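## 7. Setting up the label printer for the first time

This section is for the Aswood desk printer with firmware 3 or later. If you have the older model from Liao, please use the separate booklet, as the menu is different.

### 7.1 Before you start

- Keep the printer at least one hand from the wall, so the paper can come out freely.
- Use only the power cable from the box.
- Have your stock list ready. The printer will ask for a shelf code in step 5.

**Caution:** The print head becomes hot during long jobs. Do not touch it when the cover is open and the red light is on.

### 7.2 Loading the roll

1. Press the two gray buttons on the sides and lift the cover.
2. Put the roll on the holder with the labels facing up. One roll has up to 600 labels.
3. Pull the paper under the guide until it passes the front edge.
4. Move the paper guides until they touch the roll lightly. If they are too tight, the labels come out crooked.
5. Close the cover, turn on the power and type your shelf code. In the Poronska warehouse all codes begin with the letter of the hall.
6. Press FEED one time. One empty label must come out.

If the light blinks orange after FEED, the sensor did not find the gap between labels. Open the cover, pull the paper a little more, and close it again. It can also happen with the cheap rolls which we received in August, where the gap is very narrow.
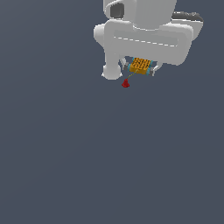
With those rolls you must also change the gap setting by hand. Go to Menu > Paper > Gap and choose "Small". The printer keeps this setting after you turn it off, so remember to change it back when you return to normal rolls.

### 7.3 Connecting to the network

1. Go to Menu > Network and choose "Search".
2. Select the Asgate office network. Do not choose the guest one - the printer will connect, but the stock program cannot find it.
3. Type the password with the arrow keys. Large and small letters are different.
4. Wait for the green light, then print the test page.

**Note:** The test page shows the printer number in the top corner. Write this number in the equipment list. For example, the printer at the goods entrance has number 1163.

If the test page is too light, increase the darkness by one step and print again. For a new network password, ask Salma Ouazzani. For spare rolls and print heads, write to Traian Neagu.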